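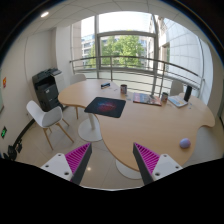 데르칸스, 이안 리플렉스 카메라 ‘비로우’ 복각 파인더 후드와 수리 부품 공급 개시

2018년 7월 13일 금요일

필름 카메라 부품 제조사 데르칸스(Derkance)는 단종된 이안 리플렉스 카메라 비로우(Birow)용 파인더 후드와 초점 스크린, 수리 부품의 공급을 시작한다고 밝혔다. 비로우를 분해 정비할 수 있는 수리점과 개인 사용자 모두 주문할 수 있으며, 부품은 낱개로도 판매한다.

비로우는 브로나르(Bronar)가 만든 6×6 판형의 보급형 이안 리플렉스 카메라다. 촬영 렌즈와 뷰 렌즈가 톱니로 맞물려 함께 회전하며 초점을 맞추는 구조이고, 몸체는 베이클라이트 사출물이다. 중고 시장에서 어렵지 않게 구할 수 있지만 후드 경첩이 부러졌거나 초점 스크린이 누렇게 변한 개체가 많다. 브로나르의 부품 생산은 오래전에 끝났고, 그동안 수리점에서는 다른 고장 난 개체에서 부품을 떼어 쓰는 방식으로 수리를 해 왔다.

데르칸스는 상태가 좋은 비로우 2대를 분해해 치수를 측정하고 도면을 새로 작성했다. 초기형과 후기형은 후드 고정 나사의 위치가 다르다. 복각 후드는 양쪽 나사 자리를 모두 갖추고 있어 몸체에 구멍을 새로 뚫지 않고 장착할 수 있다. 재질은 얇은 황동판이며 표면은 무광 검정 도장으로 마감했다. 원래 후드에 찍혀 있던 브로나르 상표는 넣지 않았고, 안쪽 면에 데르칸스의 제조 번호를 작게 새겼다.

초점 스크린은 두 종류다. 하나는 원형과 같은 간유리 스크린으로, 중앙부만 갈아 낸 방식을 그대로 따랐다. 다른 하나는 전면을 고르게 갈고 격자선을 넣은 스크린이다. 격자형은 화면 가장자리에서도 초점을 확인할 수 있으나 원형보다 다소 어둡게 보인다. 두 스크린 모두 두께가 같아 교체 후 별도의 높이 조정판을 넣을 필요가 없다. 다만 뷰 렌즈와 촬영 렌즈의 초점이 이미 어긋나 있는 카메라는 스크린을 바꾸어도 어긋남이 그대로 남으므로, 장착 전에 무한대 초점을 점검해야 한다.

수리 부품으로는 셔터 장전 레버 스프링, 뒷덮개 잠금쇠, 필름 감기 손잡이용 와셔, 적색창 필터를 공급한다. 적색창 필터는 요즘 판매되는 고감도 필름을 고려해 원래 부품보다 짙은 색을 사용했다. 뒷덮개 안쪽의 차광재는 미리 재단한 접착식 펠트로 제공하며, 기존 차광재의 잔여물을 완전히 제거한 뒤 붙여야 한다.

에르멜린다 칼라두(Ermelinda Calado) 데르칸스 대표는 “비로우 수리 문의는 해마다 들어왔지만 후드 경첩 때문에 돌려보내는 경우가 많았다”며 “가장 자주 망가지는 부분부터 만들었고, 셔터 날개는 이번 품목에 들어가지 않는다”고 말했다. 칼라두 대표는 셔터 날개의 경우 원래 부품과 같은 두께의 강판을 확보하지 못했다고 설명했다.

시제품은 지난 6월 중고 카메라 전문점 카레(Carré)의 수리실에서 시험했다. 카레는 입고된 비로우에 후드와 스크린을 장착하고 필름을 넣어 촬영한 뒤 결과를 데르칸스에 전달했다. 이 과정에서 후드를 접을 때 확대경 받침이 앞판에 닿는 문제가 발견되어 받침의 높이를 낮췄다. 적색창 필터의 접착면도 넓혔다.

시험을 맡은 카레의 수리 기사 나탈리 웡(Nathalie Wong)은 “나사를 풀고 기존 후드를 들어낸 다음 그대로 얹으면 된다. 시간이 걸리는 것은 굳은 나사를 푸는 일”이라며 “처음 분해하는 사람이라면 나사 머리에 꼭 맞는 드라이버를 먼저 준비하는 편이 좋다”고 말했다.

부품은 데르칸스 홈페이지와 카레 매장에서 구입할 수 있다. 홈페이지 주문은 결제일로부터 영업일 기준 3일 안에 발송한다. 후드와 스크린을 함께 주문하면 장착 설명서가 동봉되며, 설명서는 한국어와 영어 2개 언어로 작성되어 있다. 사용자가 직접 장착하기 어려운 경우에는 카레 수리실에 카메라를 맡길 수 있다. 이때 공임은 부품값과 별도이고, 접수 시 초기형과 후기형을 확인한 뒤 안내한다.

포장을 뜯지 않은 부품은 교환과 환불이 가능하다. 초점 스크린은 지문이나 긁힘이 생기기 쉬워 보호 필름을 제거한 뒤에는 환불되지 않는다. 제조 불량으로 확인된 부품은 개봉 여부와 관계없이 새것으로 교환한다.

데르칸스는 필름 카메라용 파인더 부품과 차광재를 제작하는 업체다. 접이식 카메라의 주름상자 교체용 자재도 취급하고 있다.

문의: 데르칸스 고객지원 담당 (홈페이지 문의 양식 이용)
보도용 제품 사진과 부품 목록은 요청 시 전자우편으로 제공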